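# Two Hands, One Board, and a Lot of Mondays 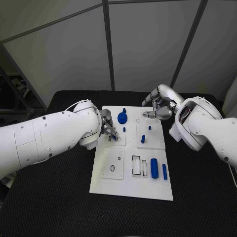
*4 min read*

I had promised myself I would write this up in March, when it was all fresh, and of course I spent those evenings at the workshop instead (my family will tell you this is a pattern). So it comes to you a little stewed, like tea somebody forgot about, but I think the main parts are still in there.

If you've followed along since the winter, you know Valdis Vasiliauskas and I have been building a two-armed setup in the back corner of our shared shop, and that the arms took up most of my patience and a good deal of his. What I haven't written much about is the board. The board is my favorite part! It's a plain white rectangle with a gear, some pegs, some cylinders and the places they are meant to go, and I drew it on the back of a seed catalog one night when I couldn't sleep. We named it Jestow, which Valdis says sounds like a cough medicine.

The pieces are all blue, because blue was what we had 2 spools of. I printed the gear four times. The first had teeth so soft you could have served it with custard, and the next two warped. The fourth one is still with us, and I'm fonder of it than a grown person ought to be.

The plates and slots were a longer story. I wanted a snug fit, the kind you feel in your fingertips when you push a peg home, and I spent a whole weekend sanding toward that before Valdis pointed out, very kindly, that my fingertips weren't going to be doing the pushing. So we loosened everything a little. Then a little more. The small square plate with the slot was the worst of them, and I still hold my breath when the left hand comes down over it with its fingers pinched together.

Then there were the outlines. Valdis wanted black edges on the slots and circles so that the software had something clear to look for, and I'll admit I grumbled, having liked my board clean and white. He was right. We had been missing the narrow slot constantly, and once it had its dark border the misses dropped off so fast that I went and made us both a sandwich.

Wiring, briefly, for those of you who write in about wiring. The right arm still has its open section near the wrist, with the red wires showing. I keep meaning to close it up, and then something needs a wiggle and I'm glad I didn't. The thin white cable on the left arm arches up over the wrist, and we left the loop generous after a stiff one kept tugging the hand off its mark.

We try to get in 40 tries at a sitting. Valdis keeps the tally in a notebook and has his heart set on 1,000 before we change anything else, while I start itching to redesign the pegs somewhere near 200. We compromise by having me sweep the floor.

Next up is teaching the right hand to pass a piece across to the left, and I'd like to reprint the taller peg with a bit of a chamfer. If any of you have a trick for keeping small cylinders from rolling when they're lying flat, please leave it in the comments. I've tried a dab of putty, and I was picking it out of the slots for days.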